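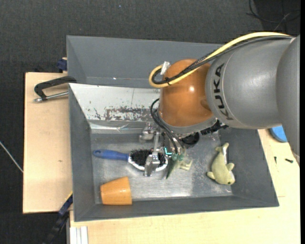
Lukumay Strings presents the Hosar, a tenor ukulele for players who want to move up

GARNISTHORPE, September – Lukumay Strings, the maker of small stringed instruments, today announced the Hosar, its first tenor ukulele with an all-solid body. The new instrument is placed between the company's student line and its handmade Jillutia series, and it will be in music stores before the end of the month.

The Hosar has a solid cedar top with solid mahogany back and sides. Cedar was chosen for the top after a long period of comparison with spruce and with mahogany. It gives a warm note which opens quickly, also when the player has a light touch, and this is important for people who play with the fingertips and without nails. The braces under the top are thinner than on the student line, and they are shaped by hand after gluing.

"For many years our customers asked us the same question," said Kheri Mwakyusa, founder of Lukumay Strings. "They had learned on our student ukulele, they liked the neck, and they wanted to keep that neck but have a bigger sound. We had nothing to offer them except the Jillutia, and the Jillutia is a big jump in price. The Hosar is the answer to this question, and I am sorry that it took us so long."

The neck of the Hosar has the same soft C profile as the student model, so the hand of the player will find everything in its usual place. The fingerboard and the bridge are of rosewood. The nut is slightly wider than before, which leaves more room for the fingers in first position chords. The fret ends are rounded and polished one by one, and the board has small side dots of mother-of-pearl at the usual positions. There are no dots on the front of the board.

The body is finished in a thin satin coat. Lukumay Strings has used gloss on all its earlier tenors, and the change was discussed in the workshop for a long time. Satin shows the grain of the cedar better and does not stick to the arm in warm weather. Players should know that it becomes a little shiny in the places where the hand and the arm rest. This is normal with a satin finish and does not affect the sound.

Two versions in the first year

The Hosar will be offered in 2 versions. The standard version is strung with a high G and comes with open-gear tuners at a ratio which makes fine tuning easy. The second version, called Hosar Low G, has a wound fourth string, a nut slot cut for it, and a small change in the bracing on the bass side of the top. Both versions have the same body, the same neck and the same price. Left-handed instruments can be ordered in both versions through any dealer, with a longer time of delivery.

A pickup can be added to the two versions at the workshop. It is a passive under-saddle model with the jack in the end pin, so no hole is cut in the side of the body. Owners who buy the instrument without the pickup may send it back later for this work.

Price and availability

The recommended price of the Hosar is $640, with a padded case included. The workshop pickup adds $129 when it is ordered together with the instrument. The first production run is of 345 instruments, and almost all of them are standard high G. The next run will follow in the spring, with a larger part of Low G instruments if the orders from dealers show a need for it.

Each Hosar is set up before it leaves Garnisthorpe. The action is measured at the twelfth fret, the instrument is left under string tension overnight, and the action is measured again in the morning. A card with both measurements is placed in the case. Cedar is a soft wood and can be marked easily by a belt buckle or a fingernail, so the card also has some short advice about care and about humidity in winter.

"I ask everybody who visits us to play the open strings first and to wait," said Mwakyusa. "Do not play a song at once. Play the open strings, listen how long they stay, and after that play your song. I have played the Hosar every evening for the last year and I still begin like this."

The instrument is covered by a limited warranty for the first owner. Strings, normal wear of the frets and damage from dry air are not included. Registration is done with the serial number, which is found on the label inside the sound hole.

Dealers can order demonstration instruments from now. Each dealer may keep one for the season and buy it afterward at a reduced price. Music teachers who work with adult groups can also ask for a loan instrument, and should write to the workshop with the name of the group and the dates they need.

About Lukumay Strings

Lukumay Strings builds soprano, concert and tenor ukuleles in Garnisthorpe. Its range includes the student line, the Hosar and the handmade Jillutia series, which is built to order. The workshop also makes repairs on its own instruments of any age.

Press contact: Kheri Mwakyusa, Lukumay Strings, Garnisthorpe. Review instruments and sound recordings of both versions are available on request.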